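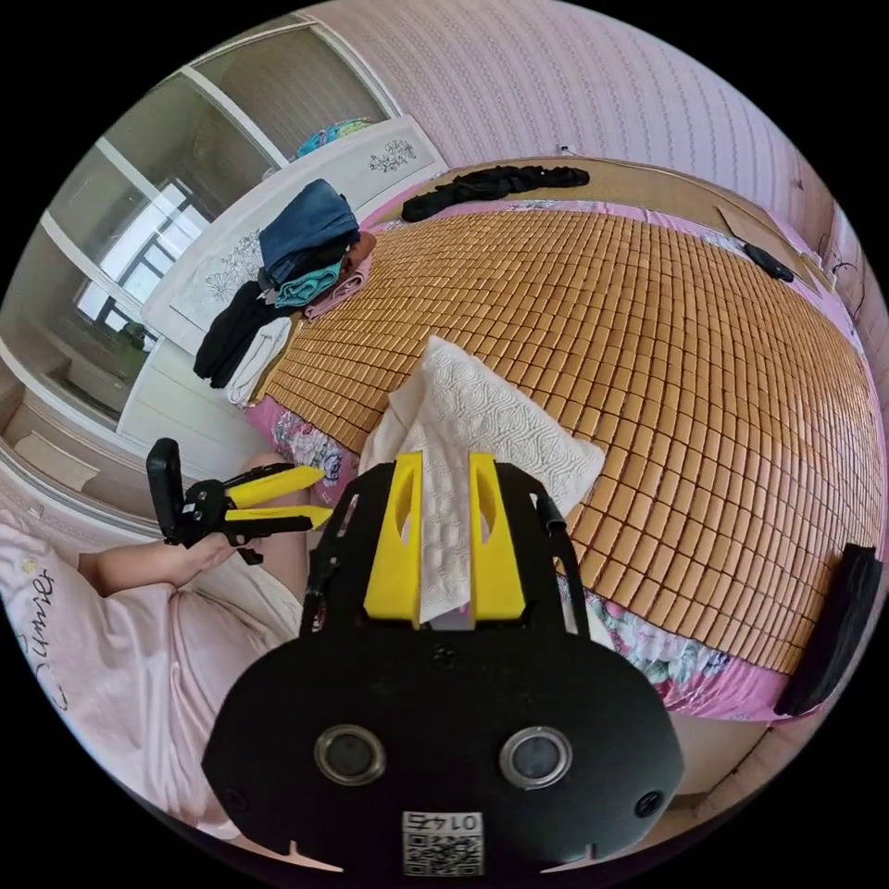
Towel pinched in the near gripper, second gripper in the left hand. Folding set, bamboo mat.

Thread: Is bedroom folding data worth paying for, or are we buying the same sweater over and over?

landry_bench
Posted 9/16/19

I've been going through the home folding set from Primelia and I want somebody to talk me out of my bad mood. The pitch is that you give people a pair of hand-held grippers with lenses on the back, they fold laundry on their own beds, and you get demonstrations for two-armed manipulation without renting a robot. Fine. I like the idea. I liked it in July when we signed for it.

What I don't like is what I'm finding in the clips. We got 400 episodes in the first delivery. I have watched more of them than is good for me. Same mats, same beds, same few garments, again and again. The pitch deck said "diverse domestic environments." To me diverse means the policy can't cheat by memorizing the wallpaper.

Also, every demonstrator seems to have a private theory of how a sweater should be folded. One goes sleeves first, the next folds the body over and chases the sleeve afterward. Average those two and you get a robot that does neither.

So, is anyone training on this and getting something that works on a bed it hasn't seen? I don't mean a loss curve. I mean a folded sweater.

cultstead
Reply

You're mixing up two complaints. Not enough variety in the rooms is one. Too much variety in the folding is the other. The second one I'd call a feature. If the model can represent more than one way of doing a thing, then two ways of folding is fine, and you want it to see a fold started from a bad position.

The room problem is real but cheaper to fix than you think. Crop harder, jitter the color, and the wallpaper mostly stops mattering. The view sits low behind the fingers anyway, so the part you care about is what's between them and just past them.

landry_bench
Reply

I've heard "crop harder" from three different people now and none of them has shown me the result. These are very wide lenses. You get the bed, the wall, the window, the demonstrator's knees, the clothes waiting in the stack. If you crop all that away you also crop away the other gripper, and then good luck learning what the second hand is for.

Take sleeves. The move that matters is one hand holding at the body while the other goes out to the cuff. 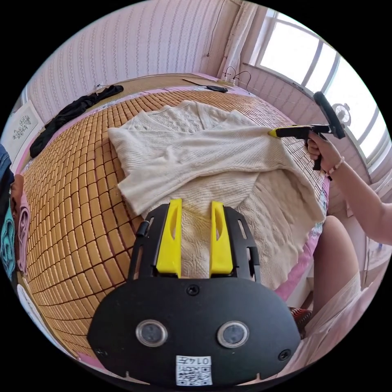
If the far hand leaves the view, the near one is learning to wait for no reason it can see. I tried a tight crop on a small batch and the thing just hovered. So no, I don't buy that it's cheap.

Nikau Bright
Reply

I did collection on a different job (towels and T-shirts, not Primelia) so let me defend the people holding the grippers for a minute. You want them to be consistent, but you also pay by the episode. What do you expect? Anyone paid by the episode gets fast, and fast people stop doing the slow little corrections, and those are the bits the model needs most. Our instructions were 2 pages long and the only line anybody remembered was "keep the fingers in view."

Knits are also just awful with these fingers. A towel has an edge you can find. A thick sweater bunches, and you grab two layers when you wanted one, and then you put it down and try again. We were told to throw out every episode with a regrasp in it. I thought that was dumb then and I think so now.

cultstead
Reply

Agree on regrasps. Throwing them out is how you get a policy that has never seen its own mistakes.

landry_bench
Reply

Okay, but did anybody measure it? I'm not being difficult for fun. "Keep the failures" is one of those things everyone in this field repeats at dinner. I've got a folder of failed grasps and I can't tell you whether they help or whether they teach the arm to fumble. On video a fumble that recovers and a fumble that wastes ten seconds look the same until the end.

Here's the other thing that bugs me. A good part of an episode is nothing at all. The garment is on the mat, the fingers are open, the hands are getting themselves arranged.

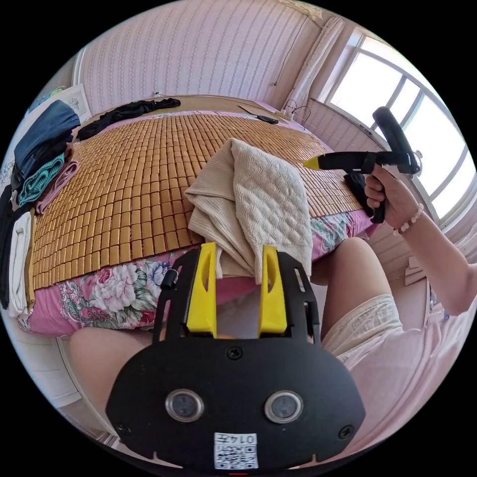 You pay for those seconds like any others, and if you leave them in, the model learns that standing there with the jaws apart is a perfectly respectable thing to do. I wrote a trimming script based on finger opening and it ate the starts of good grasps. So now I trim by hand. For a method that was supposed to save labor, I'm doing a lot of labor.

nurumton_dan
Reply

Try trimming on gripper motion and finger opening together. We had the same trouble at Nurumton and that got rid of most of it. Not all.

And I'd push back on the "same sweater" gripe. How many beds does a lab have? One table, usually, with a gray cloth and nice lights. Compared to that, somebody's actual bed with the laundry piled down one side is a gift. I'd take one messy bedroom over another tabletop.

landry_bench
Reply

One messy bedroom, sure. My point is that one messy bedroom filmed a hundred times is still one bedroom. The mess doesn't even move much! I can recognize sessions from the pile of clothes alone, and if I can, the network can.

I ran the count last night. After dropping the dead starts and the clips with tracking jumps, from both deliveries put together, I have 793 episodes I'd put my name on. That sounds like plenty until you sort them by room and by garment. Then it's a handful of long streaks. For the cream knit I have loads of starts from the left side of the bed and hardly any from the foot.

I asked whether the next batch could rotate people between homes. They said they'd look into it. I've been in this line long enough to know what that means.
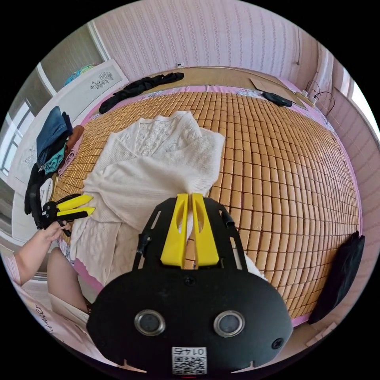

Nikau Bright
Reply

Rotating people between homes won't happen, it's a scheduling nightmare and most folks don't want strangers folding on their bed. Ask for more garments per home instead. They can mail a bag of thrift store sweaters for less than one day of your trimming time. Ask them to turn the start around too, sleeve toward you, sleeve away, inside out. It costs them a line in the instructions.

cultstead
Reply

Seconding the bag of sweaters. And hold out a whole home for testing, not a random slice. If you've been splitting by episode your numbers are fiction.

landry_bench
Reply

I split by home from day one, which is why I'm in a bad mood and the people who sold me this aren't.

The thrift bag I can get behind. I'll ask for it in writing, with inside-out starts. If the held-out home gets better I'll come back and say so, and if it doesn't I'm going back to teleop and you can all tell me I told you so.

nurumton_dan
Reply

Post the failures too, either way. And which tracking jumps are you dropping, the short ones? We interpolate anything under about half a second and it hasn't hurt us yet.

landry_bench
Reply

Everything over three frames goes. I'll try it your way on one home and compare.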